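## 4. Installation du pédalier et étalonnage des capteurs

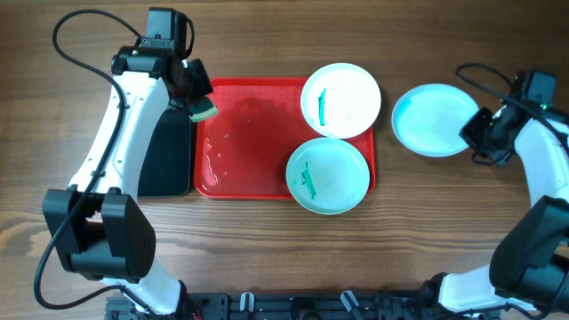

La présente section décrit la fixation du pédalier Ukix sur un châssis de simulation, son raccordement à la base de direction et l'étalonnage des trois axes (accélérateur, frein, embrayage). Elle suppose que la base est déjà en place et sous tension, conformément à la section 3. Les réglages propres à chaque logiciel de course sont traités à la section 6.

### 4.1 Avant de commencer

Vérifier que le carton contient le pédalier assemblé, la plaque d'adaptation, le sachet de visserie A, le câble de données et la clé coudée. Le ressort de frein rigide, vendu séparément sous la référence 215, n'est pas nécessaire à l'installation de base.

Prévoir un dégagement de 575 mm entre l'arrière du pédalier et l'avant du siège, ce dernier étant reculé au maximum. Sur les châssis Tindanell à traverse fixe, cette cote se mesure depuis l'axe de la traverse.

> **Attention.** Le frein à cellule de charge exerce sur son support un effort important. Ne pas utiliser le pédalier posé librement au sol ni fixé par des bandes adhésives. La garantie ne couvre pas les dommages consécutifs à un tel montage.

### 4.2 Fixation sur le châssis

1. Débrancher le câble d'alimentation de la base de direction.
2. Présenter la plaque d'adaptation sur le châssis, marquage « AV » tourné vers l'avant.
3. Engager les quatre vis du sachet A sans les serrer.
4. Poser le pédalier sur la plaque et aligner les trous oblongs.
5. Régler l'inclinaison. La position d'origine est de 21 degrés ; elle convient à une assise de type GT. Pour une assise basse de type monoplace, se reporter au tableau de l'annexe B.
6. Serrer les vis en croix, au couple de 10 N·m.
7. Appuyer fermement sur la pédale de frein et contrôler l'absence de jeu entre la plaque et le châssis. En cas de jeu, reprendre à l'étape 6.

**Remarque.** Les châssis Kılıçarslan livrés avec des rainures étroites exigent des écrous en T spécifiques, à commander auprès du fabricant. Les écrous du sachet A ne doivent pas y être introduits de force.

### 4.3 Raccordement

1. Brancher le câble de données sur la prise repérée « PEDALS », à l'arrière de la base.
2. Faire cheminer le câble le long du montant gauche et le maintenir au moyen des colliers fournis, en laissant une boucle libre près du siège coulissant.
3. Rebrancher l'alimentation et mettre la base sous tension.
4. Attendre que le voyant du pédalier devienne fixe. Un clignotement lent signale une mise à jour du micrologiciel en attente ; un clignotement rapide, un défaut de liaison.

Le pédalier peut également être relié directement à l'ordinateur par USB. Les deux modes de raccordement ne doivent jamais être employés simultanément.

### 4.4 Étalonnage

L'étalonnage s'effectue dans le logiciel Huklow, onglet « Pédales ». Le conducteur doit être assis en position de conduite, avec les chaussures qu'il portera en course.

1. Relâcher toutes les pédales et sélectionner « Position de repos ».
2. Enfoncer l'accélérateur jusqu'en butée, le relâcher, puis valider. Procéder de même pour l'embrayage.
3. Appuyer sur le frein avec l'effort maximal souhaité pendant un freinage d'urgence, maintenir deux secondes, puis valider.
4. Régler la zone morte basse du frein. Une valeur comprise entre 1 et 3 % suffit dans la plupart des cas.
5. Enregistrer le profil dans l'un des cinq emplacements disponibles.

**Remarque.** Pour les épreuves d'endurance disputées en équipage, il est recommandé d'enregistrer un profil par pilote. Le changement de profil n'est possible que lorsque la voiture est à l'arrêt au stand ; toute demande effectuée en piste est ignorée par la base.

> **Attention.** Ne pas étalonner le frein à l'effort physique maximal du pilote. Un seuil trop élevé entraîne une fatigue rapide de la jambe et des blocages de roues irréguliers en fin de relais.

### 4.5 Contrôle après installation

Effectuer quelques tours d'essai en session privée, puis couper l'alimentation et vérifier de nouveau le serrage des vis de la plaque. Ce contrôle est à renouveler après roughly dix heures d'utilisation, puis tous les mois.

Si la courbe de frein affichée dans le logiciel ne revient pas à zéro une fois la pédale relâchée, répéter l'étape 1 du paragraphe 4.4. Si le défaut persiste, consulter le paragraphe 9.2, « Dérive de la cellule de charge ».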